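Notes from the second week of rehearsal

We finished the second week on the new play in May, later than planned, and I want to write some of it down while I still have the order of things straight. The working title is still Custow. That is the name of the town where it takes place, and I have stopped looking for a better one.

For anyone who hasn't read the earlier posts: it is a two-act play for four actors, set in a ferry office during the last season the ferry runs. I started it three years ago as a short piece for a reading series and it kept getting longer. The current draft is the sixth. The fifth had a narrator, and the narrator is gone.

The first week was all table work. We read the whole thing twice and then went through the first act slowly, stopping whenever an actor had a question. Most of the questions were about money. Who is paying for the ferry, who is owed what, why does the sister have the ledger in scene three when she gave it away in scene one. I had answers for about half of them. The ledger was a plain mistake left over from the fourth draft, and it had gone through two public readings without anyone mentioning it.

I cut 1081 words from the first act that week. Most of it was one long speech about the harbor that I liked and that the director had been polite about. The act now gets to the phone call before the twenty-minute mark, and the phone call is where the play starts, so I should have done it a year ago.
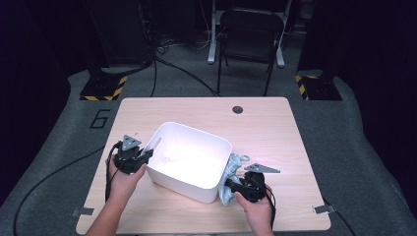
The second week we got on our feet. We are working at Sleiman, the old union hall on the north side of the river, which rents its upstairs room by the half day. The room is long and narrow, with a low ceiling at one end, and the actors have to play across the short side of it. This will be no use at all when we move to a real stage, but it made the office scenes feel crowded in a way I would like to keep. We taped out the counter and the two doors. The second door is used once, near the end, and there was a long talk about whether we need it. We are keeping it for now.

The biggest change was to the end of act one. In the draft, the two brothers argue over the sale and the younger one leaves. In the room this kept dying. The actors were doing what I wrote, and what I wrote was two men agreeing with each other in loud voices. On the third afternoon the director asked them to run the scene without the argument, using only the lines about closing up for the night: the lights, the cash drawer, the radio. It was much better. I went home and rewrote it that way. The new version is two pages shorter and the sale is mentioned one time.

I also had to fix the radio. There is a weather report that runs under three of the scenes, and I had written it as real sentences that were meant to be heard. If the audience listens to the radio, they miss the dialogue. If they don't, there is no point in my having written it. We tried it with the volume low, then with pauses, then with an actor reading it offstage. For the moment it is an actor offstage, reading only station names and wind speeds. I think that will last.

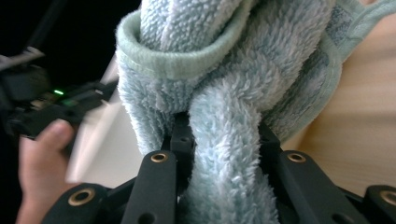 Pale blue towel, up close.

The music is further along than the script. There is one song, sung without accompaniment in the second act, and it was written before most of the scenes around it. The actor who sings it had it learned on the first day. She takes it slower than I had imagined. I timed it at home against the old recording and decided not to say anything.

Some practical matters. We have a small development grant from Gilix, the arts fund that helped with last year's reading, and it covers the room and a fee for the actors through the end of the workshop. The grant came to less than I asked for. The gap was $614, and I covered it by dropping the plan to print bound scripts and by driving the chairs over myself. Loose pages in a binder clip work fine, and they are easier to swap when I come in with new ones, which has been every morning.

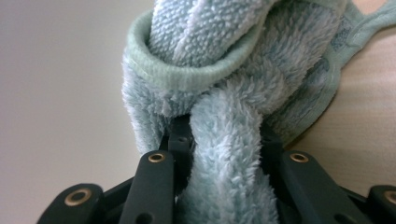

The showing is at the end of the third week, at 7 p.m. in the same upstairs room. It will be scripts in hand, with no set and no lights apart from the ones already in the ceiling. We will do all of act one and the first two scenes of act two. The rest of act two is in better shape than it was, but the last scene is still two different endings stapled together and I don't want to show it. There will be a short talk afterward. I would like to hear where people got lost, especially about who owns what. If you can't come but read the fifth draft, I would still be glad to have your notes by email.

After that I have a month off from it. The plan is to finish the one-act I owe Fasik, which is small and has only two people in it, and then come back to the ending. There is a possible reading in the fall in a proper theater with a proper second door. Nothing is signed.

I have the new pages for tomorrow to print, and the binder is out of clips, so I will stop there.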